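The Bins on Sixteen

Greston came to us in October, on a Noonan pallet, with its hands packed in a separate box. Facilities said the hands were delicate. Facilities had never said that about mine.

I had been emptying the bins at Tinside for nine years by then. Sixteenth floor, claims and adjustments, 300 desks at its peak and a good many fewer by the time they brought in something to clean up after the ones who were left. My job title changed the same afternoon. I went home a custodian and came back a Floor Experience Lead, at the same rate, with a lanyard.

"You're not being replaced," said Kosik, who ran operations and had a way of patting the air in front of him when he talked. "You're being elevated."

"To what?"

"You'll supervise."

So I supervised. I walked behind Greston from six in the evening until two in the morning and watched it do what I used to finish by ten. It had cameras in its head and black fingers, jointed like a person's, and it approached every wastebasket as though the thing might bolt. It would stop, lean, spread its hands to either side of the rim, and consider. I have seen men propose marriage with less thought.

The first week it took the bins one row at a time and skipped any that had a coat hanging near them. The second week somebody adjusted something at the main office and it stopped minding coats but developed feelings about plants.

Nhung Diệp was the only adjuster who stayed late enough to meet us. She had the corner past the copy room, and she ate sunflower seeds while she worked and dropped the shells in neat heaps, which I had never held against her.

"Does it know I'm here?" she asked, the first night, with her feet up on the rung of her chair so it could get by.

"It knows something's here."

"That's more than my manager does."

After that she took to saying good evening to it. She said it to me second, and I let that go for most of a month.

The trouble spot was the break room annex, where they kept the big white air purifier that somebody had ordered during the bad smoke and nobody had the authority to send back. A bin lived in front of it. Between the purifier and the cabinet there was not a lot of room to work, and off the other way was the cable nest, every cord the old phone team had left behind. I could do that bin in four seconds. You hooked it with your foot, grabbed the bag and were gone.

Greston did not have a foot.

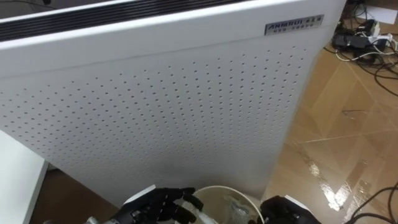 I got to know that purifier well. I could have drawn you the little holes in the front. There were nights I leaned on the cabinet and ate an entire sandwich while those hands hung there on either side of the rim, making up their mind, and all that was in the bin was its own liner, crumpled up at the bottom.

"It's empty," I told it.

It went on thinking.

"You can skip it. I'm your supervisor."

There was a form for this. Every hesitation longer than a minute had to be logged, and I was the one who logged it, on a tablet that went to sleep whenever I set it down. By the end of the winter I had filed 678 hesitations. Kosik brought me in to discuss them. He had a chart.

"These are concentrated in the annex," he said.

"That's where the bin is."

"What would you say is the root cause?"

I said the bin was too close to the purifier. He wrote that down and patted the air. They sent a man from Noonan who measured the annex for two days and produced a document recommending that the bin be relocated. The relocation went to a working group. I was invited, on account of the lanyard. There were pastries, and afterward there was a bin full of napkins, and eight people stood up and walked out past it without a glance, the way they always had.

I moved it myself that night, two feet to the left with my shoe.

Greston came in at its usual time, rolled up to the purifier, and stopped in front of the bare spot on the floor. It leaned. It spread its hands. It held them there on either side of nothing at all while I stood next to the bin and felt, for the first time since they gave me the title, like I had done something wrong.

"Put it back," said Nhung, from the doorway. She had a mug in her hand and her coat on.

"It's better over there."

"He knows where it goes."

"It's an it."

"Put it back anyway."

I hooked it with my foot and slid it home. The fingers came down and took the rim. Nhung rinsed her mug, said good evening, and I waited to see which of us she meant. Then I woke up the tablet and logged hesitation 679 — operator error — and went to see about the plants.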